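Why Does Metal Go Rusty or Dull?

If you leave a bike out in the rain for long enough, orange-brown patches start to show up on the chain. Those patches are rust. Rust is what you get when iron meets water and oxygen.

Oxygen is a gas in the air. You breathe it in all day. Iron joins up with oxygen very easily when there is water about, and the two make a new material called iron oxide. It is weaker than iron and it crumbles. If you rub a rusty nail, some of the rust comes off on your fingers as a coloured powder.

Steel is mostly iron, so most steel can rust too. Cars, bridges, fences and food tins all have steel in them.

Salt makes rust happen faster. People who live near the beach know this well. In Kunville, which is right on the coast, the school gate had to be replaced after only 6 years. The gate at the next school inland is much older and still shuts properly. 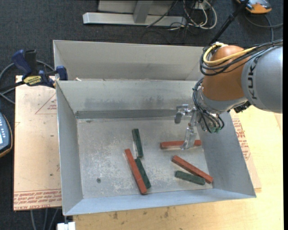
Not all metals change in the same way. Copper turns brown and then, after many years outside, it can turn green. Silver goes black. Aluminium grows a very thin skin of oxide that sticks tight and keeps the air out, so the metal underneath is safe. Zinc does something like this as well, and its skin is a soft grey colour. A dull grey metal bin with scuffs on the bottom, like the one holding the red and green bars, is not rusty just because it has lost its shine. Scratches and small dents can make a surface look dull because they scatter the light in all directions. Rust is usually orange or brown, and it often feels rough or flaky.

How do we stop rust?

Paint is one way. It keeps water and air off the steel. If the paint chips, rust can start in the chip and creep along under the edges.

Oil is another way. That is why people oil a bike chain.

Steel can also be dipped in melted zinc. This is called galvanising. Many farm gates and water tanks are made this way.

Stainless steel has a metal called chromium mixed into it. The chromium makes a thin skin that mends itself when it is scratched – your kitchen sink is probably made of it.

Try it at home

You will need three plain iron nails, three jars, tap water, salt and some cooking oil. Put one nail in a dry jar. Put one in plain water. Put the last one in salty water. Leave them on a windowsill and draw what you see each morning. Then try again with a nail rubbed in oil. Ask an adult before you handle the nails, and wash your hands when you finish.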